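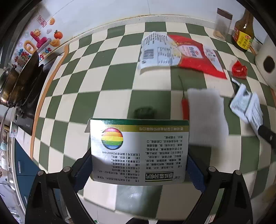 Gönül Öztürkmen asked under yesterday's post whether shelf life on a carton still counts once the blister is opened. For tablets in individual blisters, yes. For bottles, no.

2/ Bottles get a second date. Write the day of opening on the label in pen. I log mine in Plikura, 16 entries at the moment.

3/ Storage: dry, dark, under 77°F. Bathroom cabinets fail on humidity.

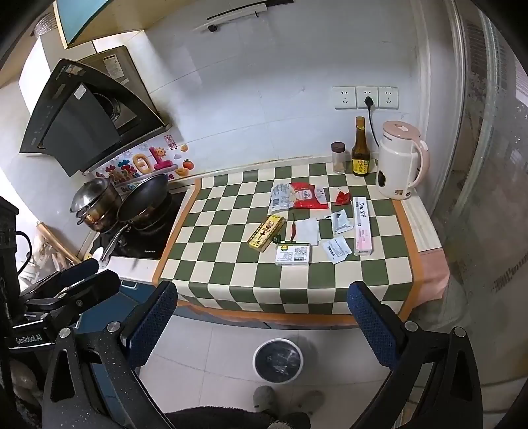 Kitchen counter, Sunday, mid-sort.

4/ Keep the leaflet with the carton. Loose strips lose the lot number first, usually at the torn end.

5/ Next: eye drops. Separate rules.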